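4. Preparing the Room and the Work Surface

This section covers the space where your Munar sample labeling kit will be used. Complete it before you open the label printer box. Allow 30 minutes.

4.1 Choosing a table

1. Pick a table that stands level and does not rock. If it does, adjust the feet or use the shims supplied in bag 2.
2. Leave enough clear surface for the label printer, the scanner, and one open notebook.
3. Keep the printer at least 6 inches from any wall or upright equipment. The paper door opens toward the back.
4. Route the power cord along the rear edge of the table and down a leg. Do not run it across the area where you handle plates.

CAUTION: Do not place the printer under a vent or in direct sunlight. Label stock curls when it dries out, and curled labels jam at the cutter.

Note: Dark table tops with a gloss finish can confuse the scanner. Lay a matte board or mat over the area where you will scan.

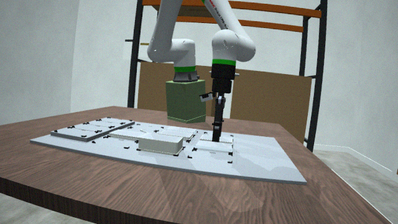
Figure 4-1. Large wooden table with a thin board on top.

4.2 Setting out plates and labels

1. Wipe the surface with a lint-free cloth and let it dry fully.
2. Load a roll of label stock with the printed side up. Close the door until both latches click.
3. Print one test label. The text should be sharp and the bar code should have no white lines through it.
4. Set the label format to match your plates. For plates with eight columns and twelve rows of wells in the upright position, choose Format 96.
5. Stick each label to the long side of the plate, never to the top face. A label on the top face can cover wells and will lift when a seal is applied.
6. Press the label from the center outward and wait 30 seconds before you scan it.

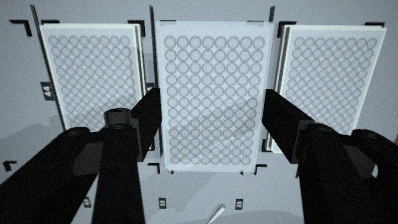
4.3 Checking the scanner

1. Hold the scanner level with the label and pull the trigger once. A single beep means the code was read.
2. If you hear two beeps, the code is already in the list. Print a new label with the next number.
3. If there is no beep, clean the scanner window and try again. Replace the label if it is wrinkled.

Note: The scanner goes to sleep when idle. Pull the trigger once to wake it, then again to scan.

4.4 Recording the setup

Fill in the card inside the back cover with the table location, the printer serial number, and the label format. Keep the card with the kit. You will need it for section 5, Sharing Lists.

Section revised June 27, 2022. Send corrections to Kanini Mwaipopo, Munar documentation.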